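Home » Blog » House stuff » The lifetime guarantee, and whose lifetime it is

The lifetime guarantee, and whose lifetime it is

Posted 5 Apr 2021

I have a drawer for warranty cards. It has the card for a toaster I no longer own, two for the same kettle, and a folded sheet for a desk chair that promised to outlive me and made it to July of its second year. I went through the drawer last weekend because another chair had gone, one of the Grivholm dining chairs, and I wanted to see what I had been promised.

What I had been promised was a "lifetime guarantee on the frame." That's what it says on the tag, in nice brown letters. On the back, in letters I needed my reading glasses for, it says that lifetime means "the expected useful life of the product under normal domestic conditions." So the chair is guaranteed to last for as long as it lasts. I read it three times looking for the catch and then saw that there wasn't anything in it except the catch.

I called. The man at Grivholm was polite and asked whether anyone had leaned back in the chair. I said it was a chair. He said leaning was considered a misuse. I asked if there was a list of approved positions and he put me on hold.

My friend Ghada Bataineh thinks I'm too hard on these people. She bought a whole Gratetti kitchen set, table included, and swears the company replaced a cracked leaf without a fuss. I believe her. I also notice that the crack showed up in the first 60 days, when they'd have had to take it back anyway, and that she paid the shipping. She calls that service. I call it a sale that took a little longer to finish.
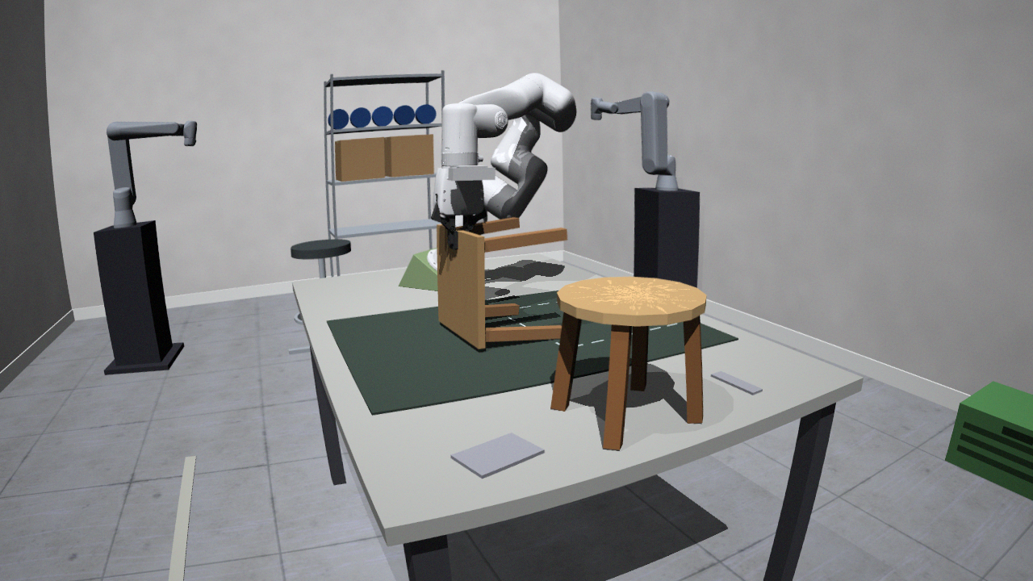
The word I distrust most on a furniture tag is "tested." Tested by whom, and doing what? The Herberg catalog says its seating is tested to 4 times everyday use, and I would love to meet the person who worked out what everyday use is. In my house it's a kid kneeling on the seat to reach the cereal. A wooden stool held on its side, four legs sticking out level with the floor, isn't carrying anybody, and yet that's how I end up with mine every time I want to know if it's any good, because the joints where the legs meet the seat are the only part of the thing I trust to tell me anything. A tag can say what it likes. A joint that has started to open up is a lot more frank.

I learned that from Nabil Abou Jaoude, who ran a repair shop near my old apartment and had no patience for guarantees at all. I once brought him a chair with the paperwork still stapled underneath. He pulled the paperwork off, handed it to me, and went back to looking at the chair. He charged me 63 dollars, which I thought was steep. I'm sitting on that chair now.

To be fair (I do try), there are guarantees worth having. My sister got a bed frame from Ebrahimi, a small place with a one-page warranty. It says two years, it says parts and labor, and it gives a phone number. I was suspicious of how short it was and went looking for the rest of it. There is no rest of it. Two years isn't much for a bed, and I'd guess the long-guarantee companies would laugh at it, but I know what it means and when it stops.

I have a theory that the longer the promise, the less it costs to make. Most people lose the receipt. Most people move. Plenty of them figure a wobbly chair is their own fault and stick a folded napkin under it, and the company never hears a word. Maybe I'm wrong about that. I'd change my mind if one of these outfits published how many lifetime claims it gets and how many it pays, but I've looked, and all I ever find is a photo of somebody's grandmother in a rocking chair.

Anyway, Grivholm called back on Thursday. They're willing to offer me a discount on a new chair of the same model. It comes with a lifetime guarantee on the frame. I said I'd think about it, and then I went down to the basement to see if I still had any wood glue. There was half a bottle, gone solid around the cap — I got it open with pliers and the inside was fine. The chair is clamped up in the hallway with two belts and a bungee cord, and everyone has been told not to touch it until tomorrow.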